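About Besura Photo

Hi! I'm Evangelia, and I take pictures of families, newborns and the occasional very patient dog. I started Besura seven years ago with one lens and a borrowed backdrop, and I still get butterflies before every shoot.

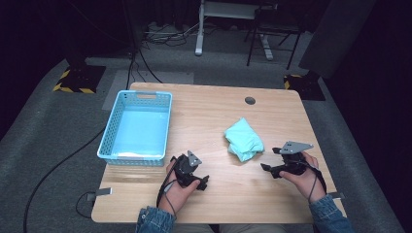

My partner in all this is Onni Sjöberg, who handles the lights and makes faces behind my shoulder until the toddlers crack up (he's so good at it!). We shoot mostly outdoors from March on, and in winter we move into our little studio on Carretero Street.

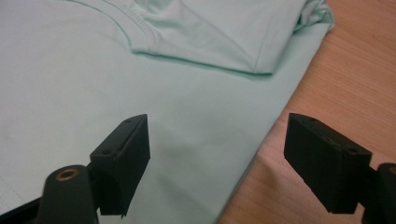

Mint-green tee with a sleeve folded over

Sessions run 2 hours — plenty of time for snacks and a meltdown or two — and you'll get your gallery within 16 days. Grandparents are always welcome.

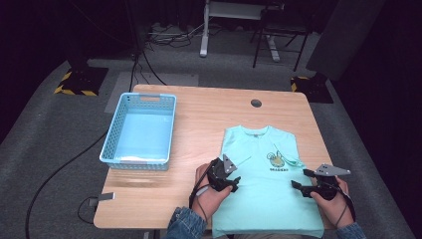
We only book 11 families a month, so drop us a line early if you have a date in mind. We'd love to meet you!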